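3.2 Why households keep old computers

Of 1,292 households surveyed in Wilitz, most kept at least one dead machine, usually "for the photos".

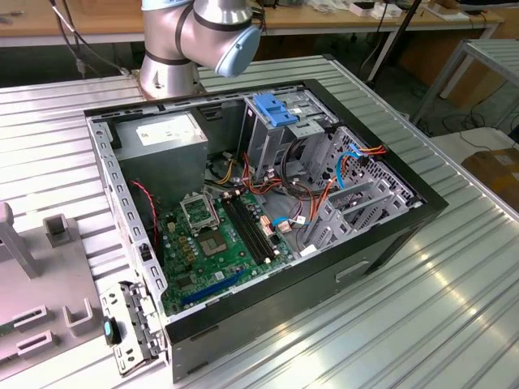 Figure 2. Desktop tower, side panel removed.

Bommont residents were tidier, or lied better. 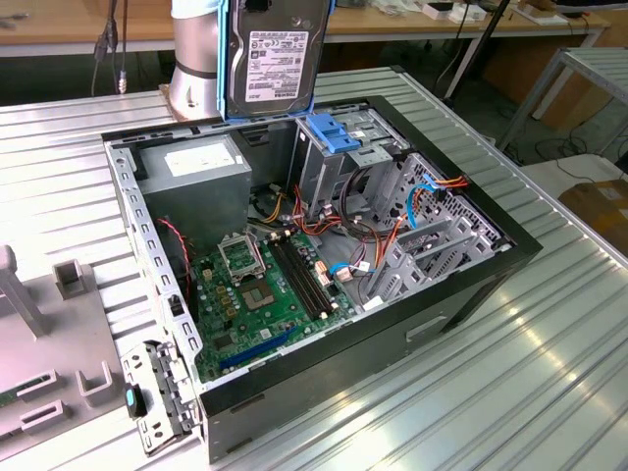
Guilt rose with the age of the machine and then, mercifully, levelled off. 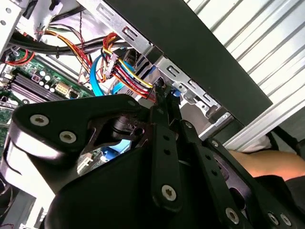

Few owners had ever looked inside. Cables alone put several off.
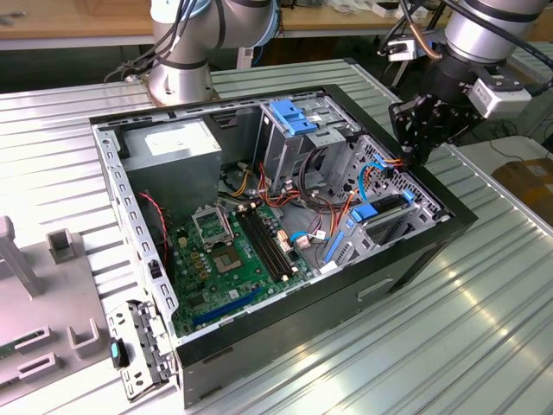
Resale hopes outlived all evidence. A board with an empty CPU socket was still "worth something" in Stenwood.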